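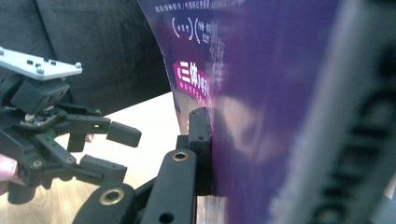

Sławomir Grabowska

Spent most of April clearing out my aunt's apartment in Bellton. She left 413 books. A few notes for anyone with the same job ahead of them.

1/ Don't sort by author or subject on the first pass. Sort by who might want it: family, sell, donate, recycle. I lost two evenings doing it the other way.

2/ The used bookstore in Naltville took 100. They paid in store credit only. Call first and ask, I didn't.

3/ Books in other languages are the hard part. The store wouldn't look at them. The Kerr branch library has a world languages shelf and took every one in decent shape, mostly Polish and Chinese.

4/ Check between the pages. I found bus tickets, a recipe for plum cake, and a letter from 161 Virncombe Road that my mother had been asking about for years.

5/ Small boxes. Liquor store boxes are the right size. I filled one big moving box and then had to unpack it on the stairs.

6/ Glossy covers stick together if they've been stored somewhere damp. Stand them up with some air between them for a couple of days before you try to pull anything apart.

7/ Old encyclopedias: sorry, no. I tried four places.

8/ Total made on the ones I sold online was roughly 300 dollars, before postage. Postage ate a good part of it.

9/ Someone asked what I kept. One shelf. Mostly cookbooks, plus the atlas she let me draw in when I was six.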